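Home About Us What We Lend Bag Repairs Opening Times Contact

About Eshun

Eshun is a tool and bag library in Zandstead. We lend people household tools and something to carry them home in, and we mend the bags when they give out. It has been running since a December when Mererid Pritchard cleared out her father's garage and could not find a thrift store that wanted any of it.

We are wary of "about us" pages. Most of the ones we read before writing this promised to change how a neighborhood lives. We doubt that a borrowed pair of pliers changes how anyone lives. It gets a rusted nut off a faucet, and then it comes back to the shelf, usually.

Membership costs $25 a year. At last count we had 203 members, and 94 of them borrowed something in the past twelve months. We leave you to decide what the others are paying for. Irina Ene thinks they like the idea of it. Byung-chul Ko thinks they forgot to cancel.

The canvas bags started as an afterthought. People came in on their way back from the market with their arms full and left with a tool balanced on top of the groceries, so we began handing out totes. We are told cotton totes are good for the planet. We would like to see one used often enough to find out.

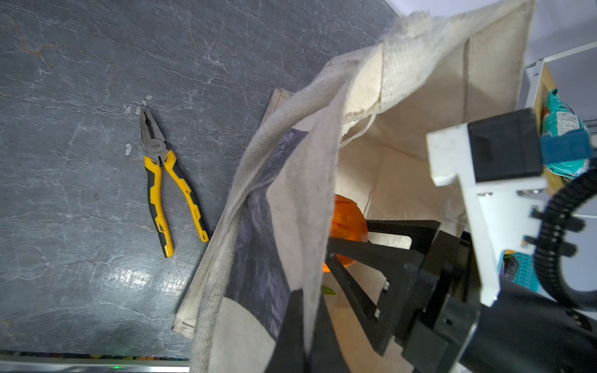 Combination pliers and one of the canvas totes, and something round and orange, likely fruit.

What we can tell you is how they wear. The body of the bag holds up well. The rim goes first, fraying into a fuzzy edge, and then the threads start hanging down inside. Angharad Meredith trims and restitches them on Thursday evenings, and she will refuse a bag if she thinks it has another year in it. Prints fade too. We don't fix prints.

The thick handles are a different argument. Roxana Ticona
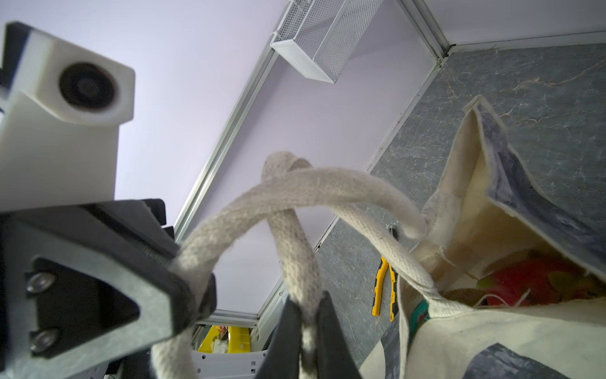

likes the braided kind and says they are kinder on the shoulder with a full load. Byung-chul says they tangle with each other and take up half the drawer. Both have had their say at several meetings and we now stock whatever gets donated.

On tools we are stricter. We take pliers, hammers, screwdrivers, hand saws and clamps. We don't take anything with a battery, having been let down by 29 of them. Handles should have their grips on and jaws should close. If you're told it "just needs a little oil," please oil it before you bring it.

A second branch in Nidstead opened and then closed. We haven't ruled out trying again in Girkeck, but we would want to see more than enthusiasm first.

Contact: ask at the desk, Eshun, Zandstead | © Eshun Tool and Bag Library | Back to top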